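Week 3 notes – gathering examples (demonstrations)
Robot Learning Lab, B. Hoarau
Draft, will fix typos before the February session. Read before you come to the bench.

Where we are

Last week: what a policy is, inputs and outputs, why the loss curve tells you very little about the arm. This week: where the examples come from. Short answer – you. Bring hair ties, no long sleeves.

Terms, quickly

Demonstration (demo): one full go at the task, start pose to end pose. Also called an episode. Same thing in these notes.
Observation: what the policy gets to look at. For us, head camera plus the two hand poses.
Action: what it has to output. For us, the next hand pose and open/close.
Coverage: how much of the stuff that can happen is in your data somewhere. You will lose most of your points on coverage, see the grading part.

Three ways to collect

1. Teleoperation. You drive the real arm, through a leader arm or a controller. Good: actions are already robot actions, no conversion. Bad: slow, tiring, people get clumsy and you end up with hesitation baked in. We did this in the Costello project and got maybe a third of what we planned.

2. Kinesthetic teaching. Grab the arm, move it through the task. Fine for one arm and a simple path. Your own body ends up in the camera view so the images are close to useless, most groups replay the path afterward and record again.

3. Human demos with tracked hands. Do the task yourself at a table. Fast, natural motion, both hands. Price: your hand isn't a gripper, so somebody has to map one to the other (retargeting, week 5). This is what we use for the Floltik set.

Hand tracking with markers

A printed marker has a known size and a known pattern. Camera finds the corners, solves for position and rotation. One flat marker gets lost as soon as you turn your wrist, so we use cubes. On a cube there's usually a face the camera can read, and often more than one, which steadies the estimate. The cube gives you the pose of the wrist. It does NOT give you the fingers. Keep that in mind when you pick a task – squeezing a soft thing looks almost the same as resting on it, as far as the cube is concerned.

Gloves dark, table white, cubes strapped to the back of each wrist. Start with one soft object held from both sides, plain tabletop around it, before you try anything with small parts.
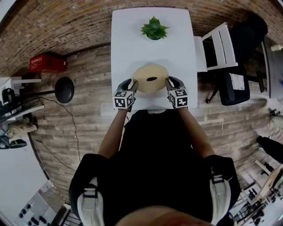

Bench procedure

Work in pairs. One person demos, the other runs the recorder and the log. Swap after every 17 episodes, arms get tired before you notice it and the motion changes.

Strap check. Cube must not slide when you shake your hand. If it slides mid-session, everything after the slide is bad, mark it and recalibrate.
Calibrate. Both hands flat on the table, hold for 3 seconds, wait for the beep in Brelar.
Start pose. Hands at the near edge, not touching the object.
Say the task out loud, then go. Normal speed. Not slow for the robot's sake, slow demos teach slow.
End pose = start pose. Recorder person hits stop, NOT the demonstrator. Otherwise the last half second of every episode is you reaching for a key, and the policy learns that too (yes it does).
Log it: object, start position, good / bad / unsure. One line.

Vary on purpose. Object position and rotation, where you stand, lights on or off. Change one or two of them between episodes. If all your episodes start in the same spot the policy will memorize the spot.

Don't vary the strategy, at least for now. If half of the demos push from the left and half lift with both hands, a simple regression model averages the two and does neither. We come back to this with mixture outputs and diffusion policies.

Failed episodes

Keep them. Mark them bad, don't delete. Recoveries are different – you fumble, fix it, finish – those are good data, mark good and add "recov" in the log. They are often the only place where the policy sees a way back from a mistake.

What spoils a data set

Markers hidden. Crossing your wrists, leaning in too far. Gaps of a few images can be filled in, longer ones no, cut the episode.
Glare on the cube faces. Matte paper only.
Clocks. Camera and recorder must share one. Check with the clap test, first episode of each session.
Head moving a lot. Ok if the camera pose is tracked too, otherwise hand and head motion get mixed up.

Assignment

Up to 300 episodes per pair, one task, written task definition first (half a page is plenty). Upload to Gimach with the log. Then train the baseline from week 2 on half of them, then on all, and plot both. Write up which failures more data fixed and wich ones it didn't.

Grading: task definition, log quality, coverage, write-up. Success rate isn't graded.

Reading for next time: the retargeting handout, first 3 sections. Skip the proof.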